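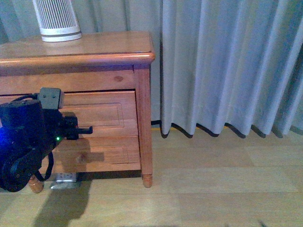
According to Bülent Gökçe, a bedroom should be furnished starting from the bed and the nightstand, and every other piece can wait. Many writers on furniture do not go so far, but they agree that the nightstand is one of the pieces which people use every day and think about very little.

A nightstand (also night table, bedside table, or bedside cabinet) is a small table or cabinet that stands next to a bed. It holds the things which a person may need during the night or directly after waking up, for example a lamp, a glass of water, eyeglasses, medicine, a book, an alarm clock or a telephone. Most nightstands have one or more drawers, a small door, an open shelf, or a combination of these.

Name

In American English the usual words are nightstand and night table. In British English, bedside table and bedside cabinet are more common. The French name is table de nuit or table de chevet, and the German name is Nachttisch. In Italian the piece is called comodino, a word related to comodo, "comfortable". The word commode, today mostly used for a chest of drawers or for a chair with a toilet pot, was in the past also used for a nightstand with a closed compartment.

History

Small tables and stools were placed near beds already in early times, but they did not have a special form. In the Middle Ages a bed in a rich European house was often surrounded by curtains, and a chest at the foot or the side of the bed served for clothes and valuables. A candle could be put on the chest, on a bracket on the wall, or on a shelf in the headboard.

The nightstand as a separate type of furniture became common in Europe during the eighteenth century. Its main task at that time was to hide the chamber pot. The pot was kept behind a door or a sliding panel, and the top was used for a candlestick and a water jug. Some models had handles cut in the sides, so that a servant could carry the whole piece out of the room in the morning and bring it back in the evening. Others had a raised edge on three sides of the top, which prevented objects from falling down.

In the nineteenth century many nightstands were made as part of a bedroom set, together with a bed, a wardrobe and a washstand in the same wood. Marble tops were popular. They were heavy and expensive, but water and candle wax could be cleaned from them without damage. In the early part of the century a round form was also in fashion, similar to a short column.

When indoor bathrooms became normal, the chamber pot disappeared from the bedroom and the closed compartment lost its first purpose. The compartment itself did not disappear at once. Makers continued to offer it for slippers, books or linen, and it can still be found in many traditional models. The drawer became more important, and the electric lamp took the place of the candle. Because the lamp needed a cable, some makers began to leave a hole or a gap in the back panel.

Forms

The closed cabinet has a door and sometimes a drawer over it. It hides its contents well, but the door needs free space in front, which can be a problem in a narrow room.

The chest form has two or three drawers and no door. It looks like a small chest of drawers and is often sold with one. In small apartments it may be used to store underwear and socks as well.

The open form consists of a top and a shelf on four legs. It is light and easy to clean under. Dust collects faster on the shelf, and everything on it can be seen.

The wall-mounted form, also called floating, has no legs. It must be fixed to a wall that can carry the weight. The height can be chosen freely, and this is useful with very low or very high beds.

Besides these, many people use a piece that was made for another purpose, such as a chair, a stool, a trunk or a pile of large books. In student rooms this is maybe the most common solution.

Size and height

The top of a nightstand is usually placed at the same level as the top of the mattress or a little higher. A person lying in bed can then reach it without lifting the shoulder very much. If the top is much lower, a glass is easily knocked over in the dark. If it is much higher, the light from a lamp may fall directly into the eyes. A height of 60 centimeters suits many modern beds, but thick mattresses and box spring beds need a higher piece.

The width depends on the room. Between the bed and the wall there is often not much space, and drawers and doors must be able to open fully. Curtains that reach to the floor should hang free of the furniture, otherwise they fold badly and the fabric may wear at the place of contact.

Materials and finish

Solid wood is the traditional material. Oak, walnut, cherry, beech and pine are all used. Cheaper models are made of particleboard or fiberboard, covered with veneer, foil or paint. Metal, glass and rattan are also seen, mostly in the open form.

The surface receives more liquid than that of most bedroom furniture. Rings from glasses and cups are the most frequent damage. Lacquer protects quite well against water for a short time but can become white under a hot cup. Oil and wax give less protection and are easier to repair at home. A tray, a coaster or a small cloth is often put on the top, and in some families the cloth is embroidered by hand.

Use of electrical devices

Lamps, clock radios and chargers have been joined by fans, humidifiers and other small appliances. Instructions for such devices normally ask that the air openings are not covered by books, clothes or bedding, and that the device stands on a flat surface. Water near electrical parts should be avoided. Some newer nightstands have sockets built into the back or the side — a practical addition, but one that can be difficult to repair when a part fails.

Customs

A pair of equal nightstands, one on each side of a double bed, is the usual arrangement in many countries. When the bed stands with one side against the wall, only one is used. In hotels the nightstand traditionally holds the telephone and a lamp, and in many American hotels a Bible is kept in the drawer.

Local production

In Sirndale, nightstands were for a long time made by small family workshops and sold at the December market. The local type, known as the Trometov stand, has one deep drawer, a rounded front edge and no metal handle — the drawer is pulled by a groove on its lower side. A workshop register kept in the town lists 173 pieces of this type, most of them in beech. The Darwish workshop was the last that made them completely by hand. The manufacturer Imelex later sold a simplified version with 2 drawers, and collectors in the area do not usually count it as a Trometov stand.

See also

Bedroom furniture
Chamber pot
Chest of drawers
Washstand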